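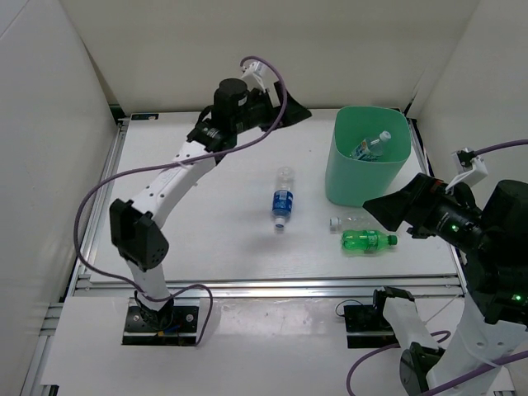
A green bin and plastic bottles on a white tabletop.

List archive > Hinilside Poetry List > Found and borrowed verse

Saturday, January 2, 2021
Subject: Re: [hinilside] Proposal for the July anthology: erasures from old family letters

I've read the proposal twice now and I'm still not sold. I'll quote the part that bothers me so people who deleted it can follow along.

> What I'd like us to try is an erasure project. Each of us takes one
> letter written by someone in the family, at least two generations
> back, and blacks out words until a poem is left standing. No words
> added, no words moved. The original letter would not be printed. I
> did four of these over the fall with my great-aunt's letters and I
> felt as if she was finally telling me what she meant. The words
> were hers all along, I only cleared the brush. I think an anthology
> of these would be the most honest book this list has made.

"Finally telling me what she meant" is where I get stuck. How would you know? If I take a letter of 341 words and leave 34 of them on the page, I've made the same kind of choices I make in any poem. I picked the subject, the tone and the ending. The dead relative supplied a word list. Calling the result her voice seems like a pretty big claim to make about somebody who can't write back and complain.

I tried it over the holidays so that I wouldn't be arguing from the armchair. The letter was my grandfather's, mostly about a roof, a cough, and the price of seed. On the first pass I got a sad little poem about a man who can't say he's lonely. I liked it a lot. Then I made a clean copy and went through again looking for a funny one, and I got that too, a man who is plainly thrilled to have the house to himself. Same letter, same rule, no words moved. So which one was he telling me? My guess is he was telling his brother about the roof.

My second problem is leaving out the originals. Without the letter next to it, an erasure is just a short poem with odd gaps. The reader can't see what got dropped, and what got dropped is the only thing that makes this different from what we usually do. I know the argument about privacy, and I know some of these letters are long. But if we can't print the source then I'd want at least the date and who it was written to, on the facing page.

Third, the form has a sameness to it that I don't think the proposal faces up to. I went back through the two erasure issues of Ritura and by the middle of the first one I could predict every last line. Snow, hands, light, bread, some version of "I am still." Letters from that far back are full of those words, and we all grab for them. Put a whole book of that together and it will read like one long poem by a very tired person. The Sekine chapbook got away with it by being short and by using tax records, where there wasn't any bread to find.

I'm not asking to kill it. I'd be fine with a section, say 2 poems per person at most, inside a regular anthology. I'd also like to see the rule loosened so that people can answer the letter in their own words if they want to. A poem that argues with a great-aunt interests me more than one that pretends to be her.

A smaller thing. The proposal says translations are welcome "on the same terms." I don't see how. If the letter is in Lithuanian and you erase your own English version, you are erasing yourself. The Šimkus translations that went around here last summer were lovely, and they were also a good deal smoother than the originals, as the translator's own note admitted. Either erase first and translate what's left, or call it something else. I'd like that settled before anyone starts on a trunk of letters.

Also, is July the deadline for submissions or the month the book comes out? The subject line says one thing and the last paragraph seems to say the other. If it's the second, we need the poems by spring and I don't believe we'll have them. The last one ran late with an easier theme.

I can send both of my grandfather poems to anyone who wants to compare, along with the letter. Write to me off-list. I'd be curious to hear from someone who did the same thing with their own letter and came out with only one poem.

Reply to list | Reply to sender
3 replies in this thread | 2 shares

This site uses cookies to remember your archive settings. By continuing to browse you accept their use.

© Hinilside Poetry List. Messages belong to their authors. Contact the list owner | Back to top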